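Notes for Sunday arvo session. Don't read these out word for word, you always rush when you do.

**Opening**

G'day, thanks for giving up a Sunday. I'm going to talk about Nirno, the garden tool maker, and what happened when the founder decided the stock exchange was more bother than it was worth. I held 200 shares, so I'm not neutral, and I'll say that up front.

(Ask who's owned shares in something that got delisted. Wait for hands. Don't fill the silence!)

**How it started**

Jawad Bangash floated the company, ran it for years as a listed outfit, and then in August sent shareholders a letter saying he and Villow, the private equity mob, wanted to buy the rest of us out. Two pages. I've had longer letters from my dentist.

His argument was that half-yearly reporting had everyone managing to the next result. He'd put off a new factory because the spend would have looked ugly for two halves running. I reckon there's something in that. I also reckon a bloke who wants to buy your shares has every reason to tell you how miserable it is being listed.

**The price**

- Offer was $2 a share, cash
- Shares had been well above that before the profit downgrade
- Plenty of us felt the timing was a bit cheeky
- Mention the independent directors here, they did push back, but they got nowhere on price

(Someone will ask about the valuation report. It's long and mostly padding, point them to the table of comparable deals and move on.)

**The meeting**

This is the good bit, so slow down. There were 100 chairs set out and people standing along the back wall. Nusrat Arain got up from the second row and asked Jawad whether he'd sell his own holding at the price he was offering hers. He had a drink of water. Then he said he was a long-term holder, and she said so was she, until the letter came. Big laugh, even from the lawyers.

It got through anyway. Small holders don't carry the numbers, however good the questions are. I voted no with my little parcel and got my cheque with everyone else.

**What I'd look at next time**

Read who's funding the bid before you read the reasons for it. Villow's loan terms were in the back of the booklet and told me more than the chairman's letter did. Check whether you can stay in as an unlisted holder, too. We could have, on paper, but with no market to sell into and no seat at the table I couldn't see the appeal (my brother-in-law did it with Fonix and he's still waiting on a dividend).

Then questions. If it's quiet, tell the one about ringing the share registry. Finish by four, they need the room back.

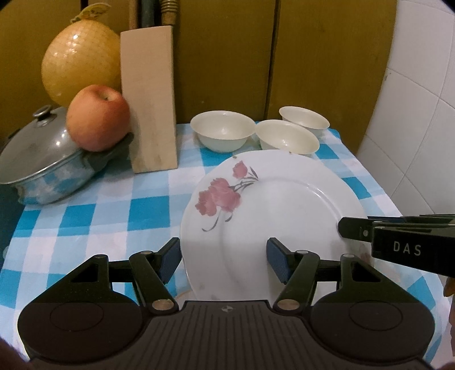 If anyone wants the reading list, get them to write their email on the sheet by the door, and remember to bring a pen that works.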